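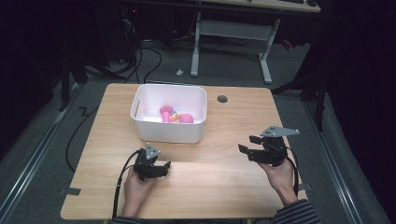 A white bin with small colorful toys on a wooden tabletop.

Fudley toy library to stay open after landlord agrees new lease

FUDLEY, March 24, 2026. The toy library on Planard Street will not close next month. The owner of the building, Blöndal Property, has signed a new lease for two years with the group that runs the library, and both sides confirmed the agreement in the morning.

The library has lent toys, puzzles and games to families in Fudley and in nearby Undcombe for eight years. It has 2360 items on its list, and 63 families used it in the winter months. Members pay a small fee every season and may take home up to four items for three weeks.

In the autumn the library was told that its rent would rise when the old lease ended in April. The group said then that it could not pay the higher amount and began to look for another room. Two places in Undcombe were visited. One had stairs and no lift, and the other was free only in the evenings, when few parents of small children could come.

Under the new lease the rent stays at the present level for the first year. It will rise by a small part in the second year. The library will also give up the back storeroom, which the owner wants to join to the shop next door.

"We asked for three years and we received two," said Retno Kwok, who leads the library. "I am satisfied with that. The families wanted to know if they must return everything before Easter, and now I can tell them no."
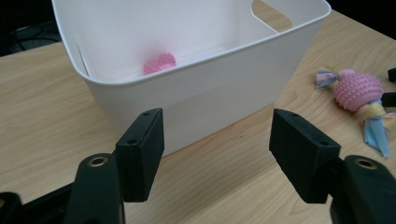 Kári Hedegaard of Blöndal Property said that the company had received letters from many parents during the winter and had read all of them. He said the ground floor was difficult to rent to shops at the moment, and that a tenant who pays on time had value for the company also.

The loss of the storeroom means that some of the larger items must go. The library will hold a sale on the first weekend of April, where it will offer slides, play kitchens and tricycles at low prices. Members may come one hour before the doors open to other visitors. The money will be used for shelves in the main room, which are needed because the present ones do not reach the ceiling.

Opening hours will also change a little. The library will open at ten in the morning and close at four, with one late opening each week until seven. Nassoro Massawe, a father of twins who lives in Undcombe, said the late opening was the most important part for his family. "My wife and I both work until five," he said. "Before, we asked my mother to go for us, and she always chose the loud toys."

The town has promised a grant of $2000 toward new puzzles and games for children over six. Town officer Tudor Pascu said the money would be paid after the lease was registered. Older children have few things to choose from at present, and several parents mentioned this in a survey last year.

Families who already returned their items because they expected the closing can borrow again from next week. Their membership will be made longer by one month without cost. Anyone who wishes to join can fill in the form at the desk and should bring a proof of address.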